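4.2 Collecting demonstrations in the simulated cell
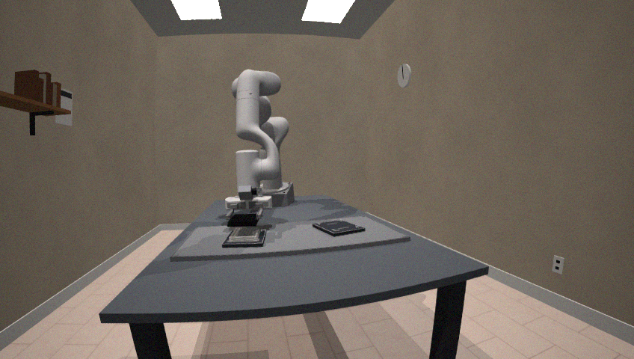
The case for simulated data is usually made on price. An episode costs a few seconds of computing time, nothing breaks, and the operator can throw away a bad attempt without resetting anything by hand. We accept all of that. What we doubt is the next step in the argument, in which a large number of cheap episodes is treated as if it were a large amount of information.

Our set holds 2,528 episodes, recorded in the Wike simulator by 11 operators using the Plenda teleoperation interface. Each episode begins with the arm folded over the mat and ends when the operator marks the attempt as finished or gives up. The operator's own mark is stored, but we did not use it as the success label. In a pilot run in April, operators marked an attempt as successful when the black box was in the tray but standing on its rim, and two of them did so more often as a session wore on. Labels were therefore computed from the final pose of the box (Figure 3).

The room was left in on purpose. Earlier work on the Stundinent tasks rendered the arm against a plain background, and policies trained that way are hard to judge, as they have never had anything to ignore. Our cell has walls, floor tiles, a shelf with books and a clock. We do not claim that this makes it realistic. The lighting is even, and the same few furnishings appear in every episode. A policy could learn to locate itself from the shelf alone, and we have no test in this paper that would rule that out.

A second worry is the narrowness of the starting states. The box and the two trays are placed within easy reach of the arm, close together, and the sampler moves them only a little. When we grouped the episodes by starting layout and by the path of the gripper, they fell into 17 clusters, and the largest held far more than its share. Many of the remaining episodes are near copies of each other. Yuxi Li suggested training on a random subset of 600 episodes, and the resulting policy was within the spread between seeds of the policy trained on the full set. One reading is that the task is easy. The other is that most of our collection effort bought very little. We lean toward the second, although the experiment cannot separate them.

We also looked at who produced the data. Operators differ in how they approach the box: most come straight down, a few slide in from behind, and one habitually stops short and corrects. The learned policy copies the pause as faithfully as the grasp. Filtering out hesitant episodes, as is done in the Drultstead pipeline, shortened the motions but lowered the success rate on shifted layouts, possibly as the corrections were the only examples of recovery in the set. We kept them in for all results reported below.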